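4.2 How people sort fruit at home

I went into this part of the Gesero study thinking fruit would be the dull bit. We had 1,228 diary entries by the end of January, and I'd pencilled in a paragraph for the fruit bowl and several pages for the cupboards. Then I read the entries properly and had to swap them round!

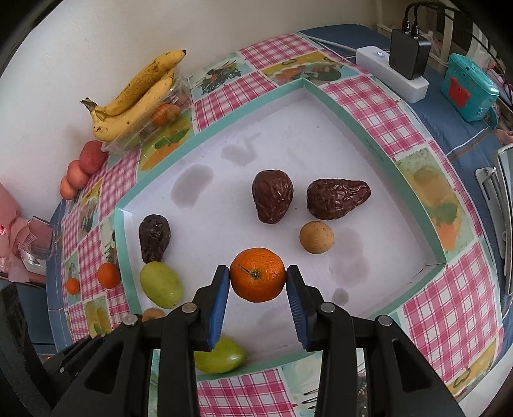 Figure 3. Mixed fruit in a shallow tray with mint-green walls, with bananas in a clear plastic container by the wall.

Most of our households don't keep one bowl. They keep a tray or dish for odds and ends, a separate spot for bananas, and then a sort of overflow on the table itself (see Figure 3, where two mandarins lie on the gingham cloth outside the tray). I've started calling these the mix, the bunch and the spill, which are silly names, but they stuck when we were coding the diaries and I've kept them here.

The mix is the interesting one. Small things end up together whether or not they keep at the same rate, so you get wrinkled dark brown fruit sharing a tray with a mandarin and pale green ones. When I asked about this in the Jara interviews, people talked about size far more than ripeness – if it rolls, it goes in the tray. One person told me she'd never put an apple in hers, it would 'look wrong', and her apples lived in a line along the wall instead.

Bananas got their own place in nearly every diary, though the reasons varied a lot. Some people worried about them turning everything else, some just didn't want them squashed. I couldn't separate those two groups with the questions we had, and I'd word them differently next time.

The spill was coded only when fruit sat on the bare table or cloth. Fruit left in shopping bags is dealt with in 4.3.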